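Technology | Home & Work | Long read

The washing-up can wait

At the Vernbridge test kitchen, a machine took 41 minutes to clear a table for four. It stacked the plates, carried the glasses one at a time, and wiped the surface with a damp cloth. It missed a patch of jam near the edge and went back for it only when an engineer pointed at it on a screen. A teenager in a bad mood would have been done in five.

The people who run the kitchen were pleased. The same job had beaten the machine completely in the spring, when it could not get hold of the forks.

I have spent much of this year visiting firms that say they are close to selling a robot that does chores. I wanted to know how close. The short answer is that some jobs are nearly there, most are not, and the ones that look easiest to a person are often the hardest for a machine.

Take cloth. Rirnis, which makes sorting equipment for commercial laundries, has a pair of arms that can fold a hotel towel well enough to go on the shelf. Every towel is the same size and the same white. When I asked to see it fold a child's jumper, it picked the jumper up by one cuff, held it in the air for a while and put it down again. The firm has no plans to sell to households. Its customers wash one kind of thing all day, and that suits the equipment.

Kitchens are worse than laundries. A factory can be laid out to suit the robot, with bright even lighting and every part in its tray. In a home kitchen the pans are stacked inside each other, the drawer sticks, and someone has left a bag on the floor. Steel sinks and glass lids throw back light and confuse the cameras. Each family keeps its spoons in a different place, and moves them. 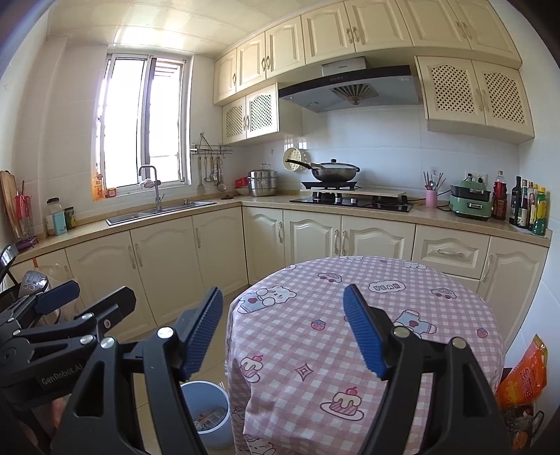 The usual answer is practice, and a lot of it. A machine that has only handled mugs in a laboratory will struggle with mugs anywhere else, so developers now want records of ordinary tasks done in ordinary rooms. Much of this is gathered with grippers that a person holds and works by hand. The person does the job, and the tool records how the fingers opened, closed and moved. No robot has to be shipped to the house or repaired when it falls over.

Salazar, a small software company, has built its whole business on this kind of recording. Its library covers 257 kitchens, and it told me the differences between them matter more than the number of hours. Early on it had hundreds of recordings of the same few worktops, and the machines trained on them did very well on those worktops and poorly everywhere else. Adding older flats, crowded counters and awkward cupboards made the scores drop at first. Then they began to climb.

Even so, the scores need reading with care. A robot that gets a cup into the rack nine times in ten sounds useful until you think about the tenth cup. A household of four can easily get through a couple of dozen items in a day. Few people would keep a dishwasher that broke two of them every evening.

Shop floors are more forgiving. Jalard supplies shelf-filling robots to warehouses and a few large supermarkets, and I watched one work through the night shift from ten o'clock. It put 731 items on the shelves before morning. It was slow with tins and quite good with boxes. Anything in a soft bag gave it trouble, as the bag changed shape when gripped and slid out of line when released. Crisps and salad were left on the trolley for the morning staff, who seemed used to this and did not complain about it.

The staff did have complaints. The robot blocks the aisle when it stops to think. It cannot tell that a box has been crushed and should be put to one side. It also has to be watched, and the watching has been given to people who already had enough to do. The store manager said it paid its way overnight, with the doors shut, and would not during the day.

Cost is the other obstacle. None of the firms I visited would give a price for a machine that could work in a home. One suggested renting, with a person at a distance taking over the controls whenever the robot got stuck. That is a reasonable way to get the washing-up done, but it means a stranger looking into your kitchen through a camera, and I am not sure many people will want it.

My own guess is that single jobs will come first. Loading a dishwasher is one. Wiping down a clear worktop is another, and picking things up off the floor may follow. Cooking a meal from scratch is a long way behind, and so is making a bed with someone's cat on it.

Vernbridge plans to run its table test again in December. It hopes to get the time down to 7 minutes, with no help from the engineers. It has not yet tried the machine with a tablecloth.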